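Questions I get about growing planarians at home
4 min read

I've kept flatworms on a shelf in my spare room for years, and I write about them on this site, so the same questions land in my inbox over and over. I've put my usual answers in one place.
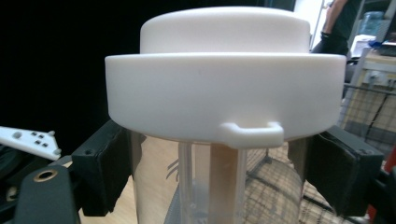

I should say up front that I'm a hobbyist with a biology degree I barely use. If you run a lab you'll know more than me about half of this.

What is a planarian, anyway?
A small, soft flatworm that lives in fresh water. Mine are brown, less than an inch long, and have those two eyespots that make them look permanently cross-eyed. People love them for regrowing. Cut one in two and, given time, you can end up with two worms - head, gut, the lot.

How do they do it?
They carry a big supply of stem cells all through the body, called neoblasts, and these can turn into any kind of cell the worm needs. After a cut they divide like mad and build a little pale bud at the wound. The existing tissue gets reshaped too, which is the bit I find strangest. A tail piece has no mouth, so it can't eat until it has made one, and it shrinks while it rebuilds!

Where did you get yours?
From a stream near Enwood, in July, by leaving a scrap of liver under a stone for an hour. Check your local rules before you collect anything.

What water do you use?
Bottled spring water. Tap water with chlorine in it will kill them, and so will copper. I change it after every feeding, the same day, or it goes foul.

What do they eat?
Liver or hard-boiled egg yolk, once a week. They can go a long time without food and simply get smaller. I've come back from a long trip to worms half the size, all perfectly lively.

How many do you have?
At my last count, 548. I count once a year and it takes a whole evening (and a lot of muttering). The year before it was 500, and I gave plenty away in between.

Does cutting them hurt?
I don't know, and I'm wary of anyone who sounds sure. They have a simple brain and they do react to being touched. I chill them first, use a fresh blade, and only cut when I have a reason to.

Can they remember things after losing their heads?
There are studies going back decades that say yes, and plenty of argument over them. I tried a version with light and a rough-bottomed dish and got a mess I couldn't read either way.

Will you send me some?
Sorry, I've stopped mailing them. Too many arrived dead in hot weather.

Can I put leftovers back in a pond?
Please don't, unless it's the same water they came from. Some species spread easily and push out the locals.

Related
Hydra: the other thing living in your jar
My notes on the Cilier microscope, one year in
Why snails turn up in every tank

Contact | © Frei Pond Notes, 24 September 2021 | Back to top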